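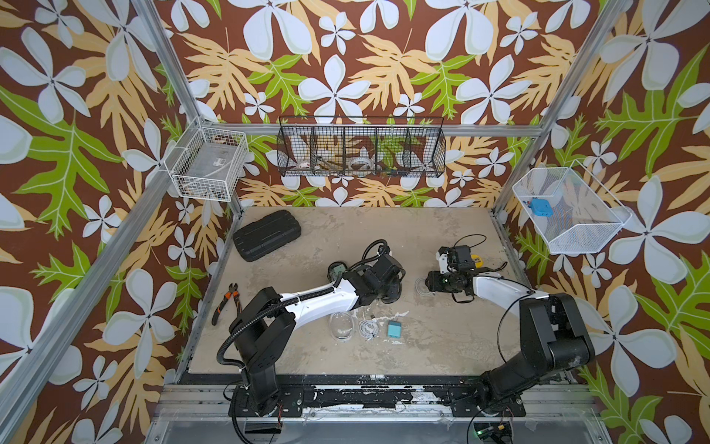

Small-Space Storage Tips, and Which Ones I Believe

I read a lot of storage advice and most of it seems to be written by people who have just bought something. So take the following as one crank's sorting of the pile. I run a small repair bench in a spare room and a kitchen that's even smaller, and I've tried nearly all of it in one or the other.

"Measure first, buy later."
Fine, I'll give them this one. But measure the thing you want to store as well as the shelf. I have a set of Durnex stacking bins that fit my shelf beautifully and hold nothing I own.

"Decant everything into matching jars."
Why? The flour came in a bag with the date on it. If you have moths, buy jars. If you don't, fold the bag over and clip it. I decanted my spices one February and spent the spring sniffing two brown powders.

"Magnetic strips hold anything."
They hold steel. A Velby strip is strong enough for a paring knife and a pair of pliers, and it will drop a heavy cleaver on your foot if the wall screws are only in drywall. Wipe the strip now and then if you file metal anywhere near it.

"Vinegar takes rust off tools."
It does, slowly, and people leave out the second half of the job. Rinse, dry right away, and oil. Skip the oil and the rust is back, sometimes by dinnertime.

"Label every drawer."
I label the ones other people use. My own drawers I know by feel, and the label maker eats tape at a rate I don't care to work out.
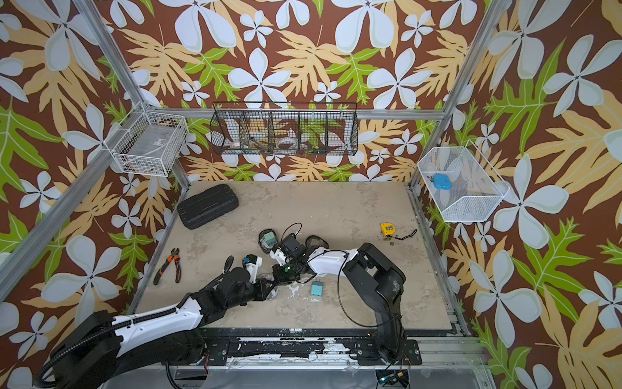
"Get it up on the wall."
I was against wall baskets for years because the ones I'd had were flimsy over-the-door things that banged every time somebody came in. What changed my mind was fastening them to something solid and hanging them low enough to see into. The open wire grid matters more than the brand, as you can spot the few small items lying at the bottom without tipping everything out. It won't keep your work surface clear, mind you. Three baskets on the walls and there can still be tools all over the floor panel. Very small screws go straight through wire, so bag them.

"Wallpaper the inside, it hides the mess."
A loud print hides scuffs, I suppose. It also hides a dark-handled screwdriver. Put it behind things you rarely need to find.

"One in, one out."
Never met anyone who kept this up past 10 days. What works for me is a box by the door for whatever I haven't touched, and when the box is full it goes to the thrift store.

The Barredo drawer dividers everyone recommends are okay. So is a cut-down cereal box, which costs nothing and can be thrown out when you spill glue in it.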